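Housekeeping and Storage, Unit 6: Small Things in Drawers
Notes for the evening group, Grelville

In the last unit we spoke about wardrobes and shelves. Now we come to the small things: buttons, receipts, batteries, tape. They need shallow drawers, because in a deep drawer they sink to the bottom and you buy them again.

Before you begin, clear the floor near the cabinet. You will need this place for sorting, and a bright floor helps you to find a dropped screw or needle.
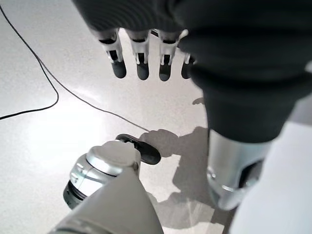

Mohit Sengar writes that he prefers to sort on a table, since his knees do not allow the floor, and he asks if the order of work is then different. It is the same. Only put a cloth on the table, so that small things do not roll away.

Work from the lowest drawer to the highest. Take out one drawer, sort it completely, put it back, and only then open the next. Give each drawer one kind of thing and write the label before you fill it. In September one student put 263 buttons in a single drawer with her sewing thread, and she needed almost 100 minutes to separate them.

The top of the cabinet is not a storage place. One basket may stay there, for things which wait to be sorted, and it should be emptied each week.

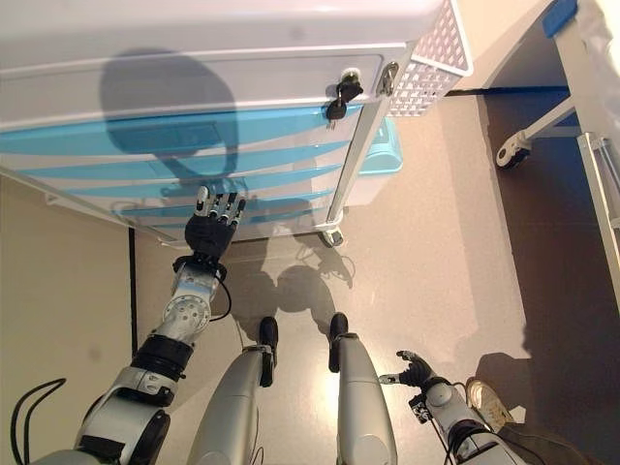 If your cabinet has a lock, decide where the key lives. A key left in the lock is easy to find, but it can catch a sleeve, and small children like to turn it. Marlene Chan keeps hers on a hook inside the kitchen door. Cabinets with casters should be moved slowly and with all drawers closed.

Homework: sort two drawers at home and bring your list of labels. Reading: page 54 of the course book, only the part about labels.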